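Roksolana Stelmakh
19 January 2020

Thread: I have now spent 13 days with the Fiker bathroom package from Rusturura, the one where you rent a two-armed robot and a pair of hands and they promise it will "learn your routine." My routine is mostly standing there. Let's go.

First, what you get for the money. The base rental is the robot, the hands, the Clesitz software and a phone number. The phone number is Svitlana Skoryk, and she is the best part of the package by a wide margin.

Setup is listed as 9 steps. Step 4 is "complete steps 5 through 8." I called Svitlana. She sighed like someone who has been sighing about step 4 since October.

The software is fine! It wants you to name every object before the robot will touch it. I called the cup "cup." It asked me if I was sure.

You also have to name the task. "Tidy the sink" was rejected as too long. "Sink" was accepted. So every morning I press a green button that says START SINK, as if the sink had been waiting.

Test corner and one of the hands, from the same afternoon:

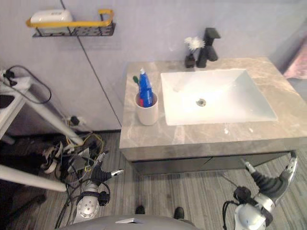
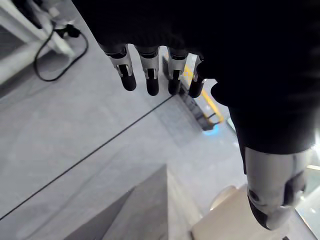

My main complaint is the price of the hands, which Rusturura rents separately from everything they would need to be attached to. It's $500 a month per hand, and there's no discount for the second one. For that I want to be impressed, and I'll admit the fingers do it: silver in the middle, a slotted joint, rounded black tips. They look like they should be playing piano in a hotel lobby. The job I have for them is a blue tube of toothpaste standing in a cup next to a toothbrush.

About that job. The sales page says "everyday grasping." Toothpaste is everyday. Toothpaste is also soft, and gets softer as the month goes on, and the software has one setting for it, called Tube. A full tube and a nearly finished tube are very different animals. Ask anyone who shares a bathroom.

Score so far: 17 tries at taking the tube out of the cup and putting it back. It managed 9. On two of the others it brought the cup along too, which I would have counted if Clesitz had let me. There's no button for "close enough."

The toothbrush is going better. Long, stiff, sticks up where you can get at it. If your whole life is toothbrushes, rent this today.

Faucet: a single lever, so you'd think one push. The manual puts faucets under "Advanced Interaction," and Advanced Interaction is a paid add-on. I haven't bought it. I've been turning on the water myself, like an animal.

Somebody asked how it compares with the Antoniuk kit I had last year. Antoniuk is cheaper, has two-finger grippers and a manual that was written by a person. It can't do half of what this can. I also never had to confirm to it that a cup was a cup.

Cable management: none included. Bring your own ties. Bring more than that.

Svitlana says a softer Tube setting is in the next update. I've kept the rental for another month, one hand only. The left one, if you're wondering. It was slightly more polite to the cup.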